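I'd been meaning to get to the Imum open day for ages, mostly because I've got a drawer full of old music players and a bad habit of buying more. It's in the old Pastetti building behind the station, doors at ten, free to get in, and the queue was already round the bike racks when I turned up with my tea.

The ground floor was all secondhand audio. Rado had the biggest stall, with refurbished players laid out by storage size and a pair of wired headphones chained to each one so you could have a proper listen. I picked up a silver one with a click wheel, 20 gigs, tiny scratch on the back, and the battery had been swapped in January. Lovely thing! The chap on the stall let me scroll through all 426 songs left on the demo unit (somebody's taste ran heavily to power ballads). 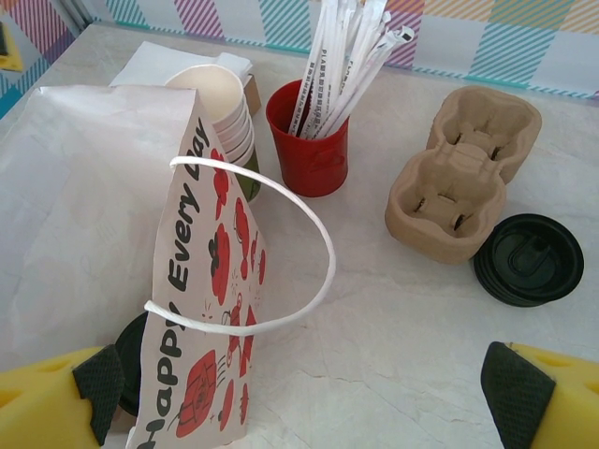
Upstairs at the repair benches

This was my favourite bit. You could book a 14 minute slot and have a go at opening a player yourself, with someone beside you to stop you snapping the clips. I did mine with a plastic pick and a lot of held breath. The trick is to start near the headphone socket and work round slowly, and to watch out for the ribbon cable, which is much shorter than you'd like it to be. 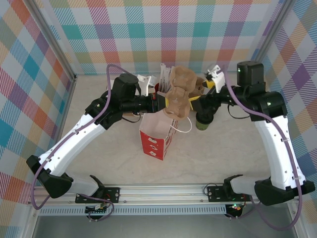 2 min read

After that I wandered over to Oksanen, who sell replacement batteries and flash memory kits for players that came with spinning hard drives. I'm tempted! They had an old brick of a thing running off a memory card and it woke up straight away, where mine at home grinds and clicks like a coffee mill. The kit isn't cheap though, and you have to 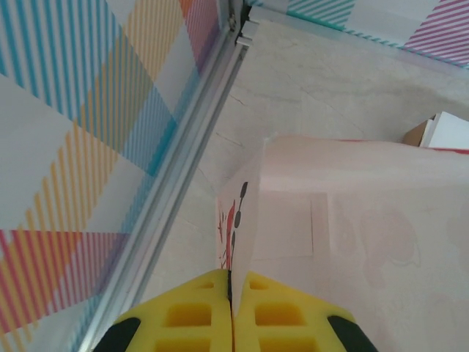 be willing to wipe everything and load your music again from scratch, so I took a leaflet and promised myself I'd back up first.

Lunch was a cheese roll from the van in the yard. Then one last lap of the bargain bins, where I found two docking leads and a case that fits nothing I own. Take cash if you go, as the card reader downstairs kept dropping out. 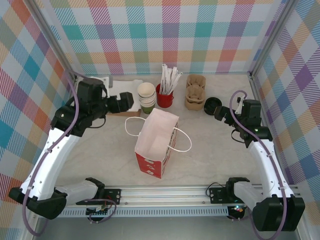
Written by the editor, Pocket Players Blog

Getting home took forever but I had the new player loaded before bed. Next job is the drawer.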